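White tabletop, cup rings and cleaning between uses
Forum: Tables and worktops

jomach_17
Posted 2021-11-04
Matt white top, Jomach range, in a shared room. Cups and bottles get put straight down on it. After each use I find faint rings which plain water does not shift. The supplier's leaflet says washing-up liquid, 2 ml to 250 ml of warm water, soft cloth. Has anyone used something stronger without changing the sheen?

Foulkes
Stay with the leaflet. Matt tops polish up if you scrub one spot, and the shiny patch is permanent. Wipe the whole surface in straight passes, rinse, dry.

EleriH
Disagree in part. Diluted detergent leaves a film if the rinse is skimped, and the film holds the next ring. I use Druvero spray, one pass, then a damp cloth. Two years on the same top, no change in sheen.

jomach_17
Current state of the table, green, pink and blue cups and a water bottle in their usual places:

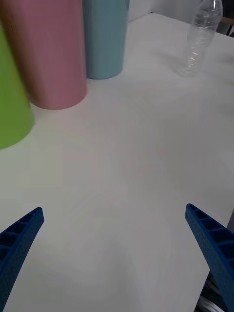

Do coasters solve it?
Mostly, provided the underside is kept dry. A wet coaster makes a larger ring than a cup does.

Foulkes
Coasters slide on matt white. Felt ones soak through. If you must, silicone, and lift them when you wipe.

EleriH
Cork has been fine for me. I would look at the cups first. Tip them over and check for a raised foot. A flat base holds water against the surface, a foot ring lets some of it out.

jomach_17
Will check. Is the Druvero scented?

EleriH
Slightly. It goes off within minutes.

Foulkes
Test it on the underside of the top first. I still would not use it weekly.

Eleri Humphreys
Same person as EleriH, other login. Weekly is what I do. Spray the cloth, keep it off the joints.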